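Teaching by the Wrist: An Afternoon with Anju Garg

When I first wrote to Anju Garg in February, asking whether I could come and watch people teach a robot to shop, she answered within the hour and told me to wear comfortable shoes. "You'll be standing in a grocery aisle for a long time," she wrote, "and you will want to try it yourself, everybody does, and then you'll be standing even longer."

She was right on both counts. Garg runs the demonstration floor at Mollura, a small company that has built itself a practice grocery store on the ground floor of an old office building, with produce bins, a glass-doored refrigerator, jars on a shelf, and enough fruit going in and out each week that the produce supplier, she says, has started asking polite questions. The store has no customers. The people in it are teachers, which is the word Garg insists on, and their pupils are arms.

She came to this work by way of a ceramics studio, where she taught evening classes for years before a friend at Mollura talked her into a part-time job. She still talks about robots the way she must have talked about clay. "With beginners at the wheel, you put your hands over their hands," she told me, pouring us both tea in the little break room. "You can explain pressure all night long and they'll nod at you. Then you put your hands there and they say, oh! So when somebody showed me you could hold the arm by the wrist and walk it through a job, I thought, well, I know how to do this already."

That is one of the two ways her team works. The other is by remote control, with the teacher sitting at a desk and moving a pair of hand controllers while the arm follows along in the aisle. Garg likes both, though she admits to a soft spot for the first. When you guide the arm yourself, she says, you feel the weight of the basket and the drag of a piece of fruit against its neighbor, and your own hand slows down without being asked. At the desk you have only what the wrist camera gives you, and that takes some getting used to (I can vouch for this, and I'll come to it).

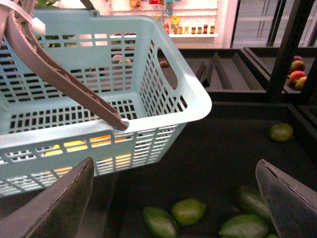 By Araceli Ayala
Staff writer, Sakai
2022-03-22

The basket, Garg says, is the part that humbles people. Everyone arrives expecting the fruit to be the hard part, and the fruit has its moments, of course, but it's the shopping basket that tips and swings and gets in the way of the view. A light blue basket held at a slant can fill half of what the camera sees, and the green fruit you're after may be sitting off to the right on a black floor, with a divider poking up in front of its neighbors. "You learn to plan your way around your own basket," she said. "We all do it in real stores. We just never had to say how."

A new teacher does 14 practice runs before anything is saved. After that, the recordings go into a growing set that stood at 3000 on the day of my visit, gathered with a piece of software called Wovley that the team seems to love and grumble about in equal measure. Bo-ram Seo, who looks after the recordings, sits with each new teacher and plays the runs back. She is gentle, but she does throw things out.

"I look for hesitation," Seo told me. "A little is fine. People pause when they're choosing, and the arm should see that. But if you wander over the bin for a long time because you forgot which one you wanted, the arm learns to wander." She once set aside 400 runs from a single stretch of work because the teachers had all fallen into the same habit, coming at every mango from the left. "They were lovely runs," she said, a bit wistfully. "Very smooth. All from the left."

So now they mix things up. Fruit is moved between runs, bins are left nearly bare or heaped full, and the basket starts out at odd angles. Ha-rang Bae, the newest of the teachers, told me he enjoys the near-empty bins most, when a single piece of fruit sits by itself and there is room to come down straight over it. Garg laughed when she heard that. "He'll change his mind," she said. "Give him a month and he'll be asking for the crowded ones."

My own turn came late in the afternoon, at the desk. I managed to nudge a lime into a corner and lose sight of it completely behind the basket rim. Bae talked me through backing up — slowly, then a little higher — until I found it again. It took me far longer than I'd care to put in print, and Seo very kindly did not save it.

I asked Garg whether she misses the pottery. She still has a wheel at home, she said, and she had been at it the night before, making a set of bowls for her sister. Then Bae called over that the arm was ready for another run, and she went off to move the mangoes.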